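The Striped One

7 min read

My aunt left me the linens. My cousin got the car, my brother got the piano nobody can tune, and I got eleven boxes marked LINENS in green marker, which showed up at my apartment over the hardware store in Lenunville on a delivery truck in July, when it was too hot to even look at a towel.

So I put it off. I'm good at that! I stacked the boxes in the hall and walked sideways to the bathroom for months, until my friend Llinos Gronow came by, banged her hip on box four and told me she wasn't coming back until I could open the door all the way.

"Start with one thing," she said. "Fold one thing. Then you've started."

I picked the gray one with the thin white stripes.

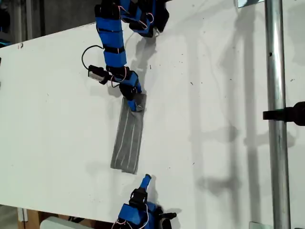 FICTION

I knew that cloth. Everybody in my family knew that cloth. It lived on the oven door at my aunt's house on Sivitz Street, and you were not allowed to dry your hands on it (there was another towel for hands, a yellow one, terrible, like wiping yourself on a cracker). The striped one was for bread. She laid it over the dough and we had to tiptoe past, as if the dough were a baby.

I laid it down flat and tried to fold it the way she did, long sides in, then over, then over again. It came out crooked. I shook it open and tried again, and it came out crooked the other way. How do you get to be forty-one years old and not know how to fold a towel? I do mine in a kind of lump.

I called my cousin Meenakshi Bansal, the one with the car.

"Did she go in thirds or in half first?" I said.

"Who is this?"

"You know who this is. The bread towel. Thirds or half?"

There was a long quiet, and I could hear her blinker going. "You have the bread towel?" she said.
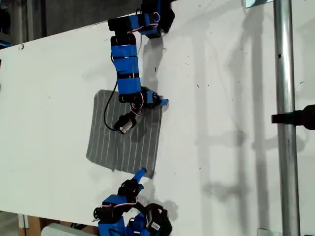

I want to be fair to Meenakshi. She got the car, but the car was a Bukov with 185 dollars' worth of tire left on it and a smell, and she'd driven up every other Sunday for years to take my aunt to the Khurana Market for flour and then sit in the kitchen while it rose. I'd come for holidays. I'd come when there was bread already.

"I figured it went to the thrift store," she said. "I looked for it, after. I looked in the oven drawer and everything."

"It was in with the pillowcases."

"Huh," she said. The blinker was still going. I asked her if she was planning on turning at some point, and she said she'd pulled over.

Then she told me how to do it. You smooth it from the middle out with the flat of your hand. You find the hem with your fingers, you don't look for it, and you hold one end still while you bring up the other. Half first. Then thirds. She said our aunt used to hum while she did it, the same four notes, and then Meenakshi hummed them into the phone, and I had to put it down on the table for a minute and press on the corners.
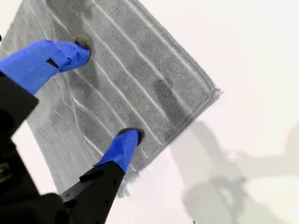

SATURDAY

She drove over that weekend. I heard the Bukov before I saw it (everyone on the block did), and she came up the stairs with a bag of flour under one arm and no hello, just "Where is it?"

I'd left it out for her. I'd folded it, half and then thirds, and I was pretty proud, and she picked it up and shook the whole thing loose in one snap and held it against her face.

"It doesn't smell like anything," she said.

"It was in a box."

"I know it was in a box."

She laid it back down and we both stood there looking at it. I thought about saying she should have it. I'd been practicing saying it since the phone call, in the shower and on the stairs, and now that she was in front of me I found out I didn't want to. I wanted it on my own oven door. I wanted to yell at somebody for drying their hands on it.
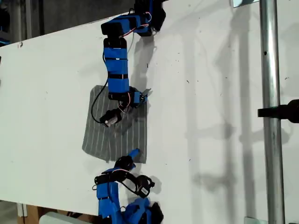 "We could trade weeks," I said.

"With a towel?"

"People do it with dogs."

She laughed, finally, the big honk she's had since we were kids, and then she went into my kitchen and started opening cabinets, looking for a bowl. I don't own a good bowl. She used the soup pot. She didn't measure anything and she wouldn't let me help, except to move box seven so she could get to the sink.

When the dough was in the pot she held out her hand without turning around, and I gave her the towel.

"Walk softly," she said.

I took my shoes off.

COMMENTS (3)

breadandbutton: My grandmother had a hand towel exactly like the yellow one. Like a cracker, yes!! I'm going to go call my sister.

T. in the valley: Liked this a lot. I want to know who ended up with it the first week, though.

ovenmitt107: Half first and then thirds is correct and I will not be taking questions.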